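Landlords should have to list storage the way they list square footage

I have rented for 16 years, in five apartments, and every listing I answered gave me the square footage down to the last foot. None of them said how many shelves I would get. I think that should be required by law, and I don't think it would be hard to do.

Floor area tells you how much room there is to walk. It doesn't tell you where the vacuum goes. My second place was the largest I ever lived in and had one closet, 27 inches wide. I kept winter coats in a suitcase under the bed and paid a storage company, Biltus, 30 dollars a month to hold the rest. That was part of my rent as far as I'm concerned, and I couldn't have known it from the ad.

The usual answer is that people can go and look. Some can. I took my current apartment from another city in March, after a ten minute video call, and the agent never opened a door. Blažena Trnka, who manages the building, told me later that tenants ask about storage more than parking. She still doesn't put it in the listing, as the form has no box for it.

Kitchens are the worst case. Ads say "updated kitchen" and mean the surfaces. A counter is easy to show off. The inside of a cabinet is where you find the pipe, the missing shelf or the corner you can't reach.
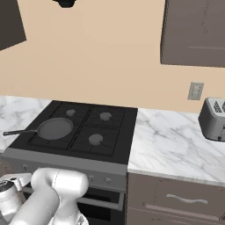 Marble counters and upper cabinets in a computer rendering of a kitchen.

A rule could be short. Give the total length of shelving and the volume of each closet, measured once and reused for every new tenant. Anyone with a tape measure can do it in an afternoon. Landlords already measure the floors.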